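Julus desktops, teardown thread. Notes for anyone stripping the same batch, so you don't have to work out the order twice.

1/ Side panel off first, case flat on the bench. Discharge yourself on bare metal. Keep a tray for screws and label it by case, not by screw type.

2/ CPU and RAM come out before anything else. Leave the socket lever up until you have a cover for it. The contacts bend if you look at them wrong and a bent one costs more time than the board is worth.
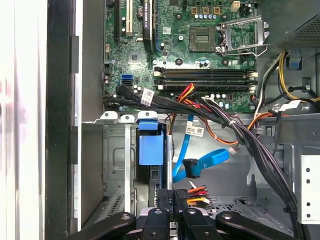 CPU socket open, memory slots empty, graphics card still in.

3/ Graphics card next. One bracket screw, then the slot latch. The latch is stiff on these - press it fully down before you pull. Cards go to Tutwood for testing, in antistatic bags, no stacking.

4/ Leave the main harness until the drives are out. If you cut cable ties early, the loose wires fall over every connector you still need to reach.

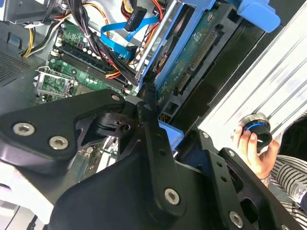 5/ Drives are the slow part. Every one has to be logged by serial before it goes in the wipe queue. The blue plastic caddy stays with the case, so slide the drive out of it and put the caddy back. Unplug data before power. The blue SATA cable is worth keeping if the clip still holds, otherwise scrap.

6/ Power supply last. We don't open them. Anything under 300 W goes straight to metal recycling, the rest gets a load test.

7/ Current pace is 7 cases before lunch with 2 people on the bench. The full batch is 200, due at the Datordale depot by the end of June.

8/ Serial sheet template goes up tonight. Same columns as the Herrero job, plus one for caddy condition.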